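Vendent says its towel-folding set now holds 2,253 demonstrations, and I keep being asked to find that impressive. I don't. I read through the notes for 672 of them, and the same bright table and plain wall come up again and again. A model raised on that will know one table very well.

Orestis Kouris, who runs collection at Busholm, told me variety "comes later." It was coming later in September, too. I'd trade the whole pile for two messy laundry rooms.

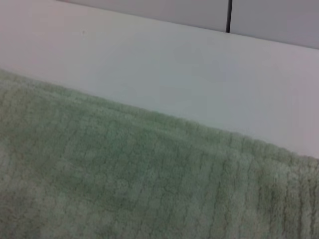
*Wrist view, folded green terry towel on a white tabletop.*

Show me five homes first.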